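Two weeks with a hand-held gripper, and one cup

I have tested grippers that bolt to an arm, grippers that bolt to a bench, and one that arrived without bolts. The hand-held kind is a different animal. You are the arm. You bring the shoulder, the elbow and the bad mood, and the tool brings two fingers and a camera.

My usual comparison for this site is the Gridum, a motorized two-finger unit that costs 397 a month to rent and sulks in damp weather. For this review I put it back in its case and looked only at the hand-held type, on a round glass table with a bottle, a tin and a shiny packet on it. Glass is a fair test. It throws light back at the camera, and it makes a terrible noise when you misjudge your height.

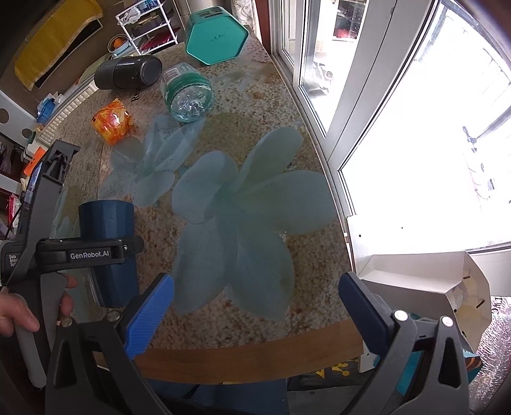 Jaws open over the table, GenRobot.AI lettering on the crossbar.

First impressions were good. The opening is wide enough that you stop aiming and simply arrive. The fingers are angled inward, so you can see what you are about to pinch, a courtesy the Gridum does not extend. There is a grip on the side for your hand, and after an hour you will have opinions about it. Mine were mostly in the wrist.

The camera view is very wide. I like this more than I expected to. You get the fingers, the tabletop and a good part of the room, window included, and on a bright morning the window wins. My controller software, Ķēniņš, spent a day insisting the sun was an obstacle. I turned the exposure down and we agreed to differ.

Then the cup. I use a faceted one for every review, navy outside and mustard inside, because flat panels are rude to finger pads. If a pad meets a panel squarely, you get a decent hold. If it meets the corner between two of them, the cup turns a little and you look like an amateur.

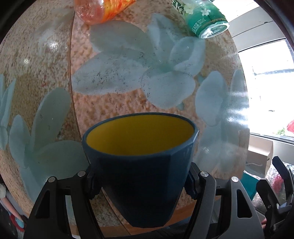 Prallville Bench Notes

Ridged pads are my pick for this job. They have something to bite with, and on a tapered cup I want all the bite I can get. Come in level and close slowly. If you squeeze a taper too low it tries to climb out of the fingers, and no amount of staring at the screen will talk it down.

I ran the cup test in sets of 8, standing up, then sitting down, then standing up again with a cushion under my elbow. The cushion gets the highest mark in this review. It came from Trurenby and was sold for garden chairs.

Complaints: the linkage is bulky near the bottom of the view, so small things close to you vanish behind it. You learn to work from the far side of the table toward yourself, or you learn to sweep up. I would also like a softer grip on the handle, and a manual that does not spend 2 pages congratulating me.

Would I swap the Gridum for it? For recording how a person picks things up, yes, and I would not think long. For doing the same pick all night while I sleep, obviously no, as it needs me attached to it and I charge more than 397 a month.

Score: four out of five – minus half a point if you have my wrists.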